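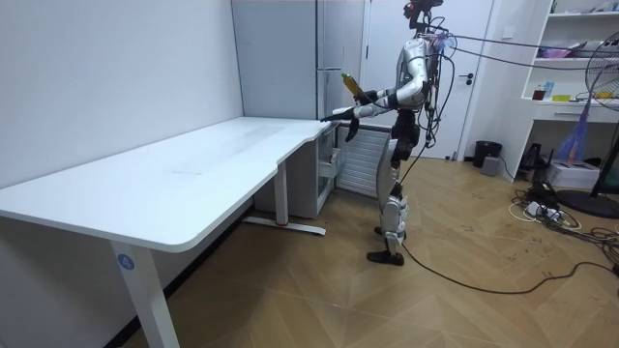
A robot at a white desk, with a bottle in one hand.

Board 46

The boards came to Wistmont in egg trays. I loved that straight away. Proper cardboard egg trays, stacked up in crates with string around them, and in every hollow a little green circuit board the size of a biscuit, waiting to be told what it was.

"They're for foghorns," said Liette Marchand, putting the first crate down on my bench. "Well, for the timers in foghorns. There are 1099 of them and every one is blank."

I had been in the programming room for nine days and I already thought it was the best room in the world. You clipped the board into the cradle, brought the pins down on it, pressed the green button, and the little Rorix box sent the code across while a lamp blinked at you. Then the lamp went steady and the board was a foghorn timer. Before that it had been a biscuit! I never got over it, and I don't think I ever will.

Garnet Friesen got over it in 1988, he said, and he went off to make tea.

I did the first tray before he came back, and the second while he drank it. Clip, press, blink, steady, label. By the middle of the morning I had a rhythm going, and I was humming, and I put board 46 in the cradle and the lamp went red.

I tried it again. Red. I wiped the pads, changed the cradle, changed the cable (the cable is nearly always the answer, Garnet told me on my first morning, and he was right about most things). Red, red, red. So I asked the box to read the board back to me, to see if there was a fault in the memory, and there wasn't one. The memory was fine. It was full.

"Somebody's been here first," I said.

Liette leaned over my shoulder. A blank chip reads back as FF, row after row of it, as dull as rain. This one had rows of numbers in it, and down the right-hand side of the screen, where the numbers get turned into letters, there were words.

HELLO SUTHERLAND. IF YOU ARE READING THIS THE LOCK DIDN'T HOLD.

"Oh, that's wonderful," said Liette, and sat down on a crate.

Sutherland was the name of the old works across the river, where they used to make timers before Wistmont did. It had been shut since before I was at school. Garnet had worked there, and he came over with his mug and read the screen twice with his glasses on and once with them off.

"Halina," he said.

Halina Jabłońska had written the first foghorn code. She had written it by hand on squared paper, all 80 lines, and then typed it in, and in June of the last year she went home with a box of her things and a few spare boards in her coat pocket. Garnet had carried the box to the bus. He hadn't known about the coat.

"But how did one get into our crate?" I said.

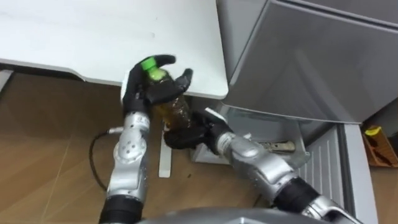 "Can you still put our code on it?" Liette asked.

"I'd have to erase the whole chip first," I said, "and everything on there now would go."

We all looked at the cradle. The red lamp was still on. You can erase a chip in less time than it takes to sneeze, and I had my finger quite near the button, because that was the job and there were more than a thousand to go. I moved my hand and put it in my lap.

"Scroll down," said Garnet.

I scrolled. There was a lot more of it, tucked in small pieces between the real instructions, wherever she'd had a few bytes to spare. A recipe for plum dumplings with the sugar left out. The name of a ship. A grumble about Clifford Simard and the lights in the corridor. I read them all out loud, and I did the dumplings in a special voice, and Garnet laughed so hard he had to put the mug down. Then came a line by itself, near the end.

GARNET, RUN IT AND SEE.

"Run what?" said Liette.

He was already looking for a speaker. He found one in the drawer with the dead batteries, and I soldered two wires to the board (my neatest joints ever, I was so excited I held my breath) and Liette switched on the supply. Five volts, no smoke. The speaker clicked. Then it played a tune, slow and very low, the way a foghorn would play it if a foghorn had ever been asked to dance.

Isabelle Lemieux put her head in from the stores to find out who was murdering a cow.

"It's a waltz!" I said.

"It's the wrong speed," said Garnet. "She's got the crystal wrong. She always got the crystal wrong." He held out his hand for my pencil and pulled up a stool. "Fetch me the four megahertz one. And some squared paper, if there's any left."

We use cookies to remember your reading settings. Accept all / Manage choices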